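Castero Tableware Terms

A word list for drinking vessels and the things served in them

Contents

What is in the list
Files
Columns
How entries were written
Known problems
Glass shapes
Use and reuse
Changes

What is in the list

Castero is a list of over 500 English terms for cups, glasses, mugs, jugs and their parts, with a short definition for each. It was put together for people who catalog household goods: small museums, secondhand shops, auction listings and anyone sorting out a cupboard. The terms are general ones. Maker names and pattern names are left out, with the exception of a few that have turned into ordinary words.

The list began as the glossary at the back of the Wuisan shop manual. That version had one long page per letter and no way to sort by shape or material, so it was retyped as a table and then extended.

Files

terms.csv – the main table, one term per row
variants.csv – other spellings and regional names, linked to the main table by term ID
notes.txt – longer remarks on terms that would not fit in a single definition

Both tables are UTF-8 with a header row. Fields that contain commas are quoted. Line endings are Unix style; older spreadsheet programs may show notes.txt as a single line.

Columns

term_id: a short code that stays the same between versions
term: the preferred form, lower case, singular
class: stemware, tumbler, mug, cup, jug or part
definition: no longer than 60 words
region: US, UK or both
status: current, dated or doubtful

An empty region field means we did not check. It does not mean the term is used everywhere.

How entries were written

Each term had to turn up in at least 2 independent printed sources before it went in. Trade catalogs counted as one source per publisher, however many years of them we had. Definitions were written from scratch after reading the sources, and none are copied.

Definitions describe form first and use second. Use shifts with fashion, and a coupe that held champagne for one generation holds shrimp for the next. Where a term is tied to one drink only, the drink is named at the end of the definition.

Known problems

"Goblet" is too broad. Older catalogs use it for nearly any glass with a foot, newer ones for a large water glass. We kept both senses under one ID and will probably split them.

Jugs and pitchers are badly covered on the UK side. The variants file gives "pitcher" as the US form of "jug" throughout, and this is wrong for several small table pieces, creamers among them.

Part names are uneven. Bowl, stem, foot and rim are solid. Terms for knops and other stem decoration came mostly from one collector's handbook and are marked doubtful until a second source is found.

Glass shapes

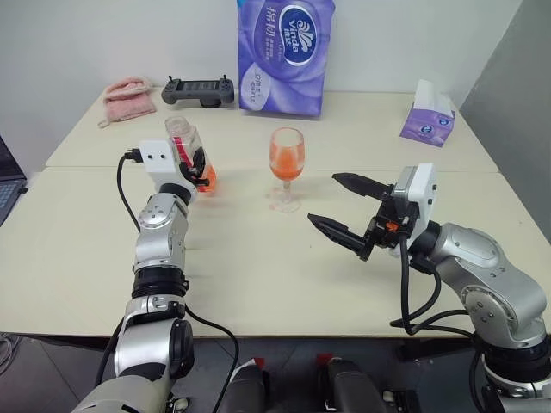 Shape terms in the stemware class refer to the bowl alone. The stem and foot get their own entries under class "part", so that a cataloger can record each one separately. A tulip has a rounded bowl, and the word says nothing about how tall the glass stands. The one with the orange drink is a tulip on a short stem with a round foot, and would be entered with those three terms in that order. Color and contents are not covered by the list.

Capacity is not part of any shape definition either. The Haltutia catalog sheets have a field for it, and users of those sheets should go on filling it in by hand.

Use and reuse

The tables may be copied, changed and sold. Please keep the term IDs if you pass on a modified version, and use the prefix X for any terms you add, so they do not clash with ours. Corrections are welcome through the Fakilach issue page – one term per report, with the source and page number.

Changes

Version 5: class "beaker" merged into "tumbler"; duplicate IDs removed from variants.csv; region field added. The term "rummer" moved from current to dated.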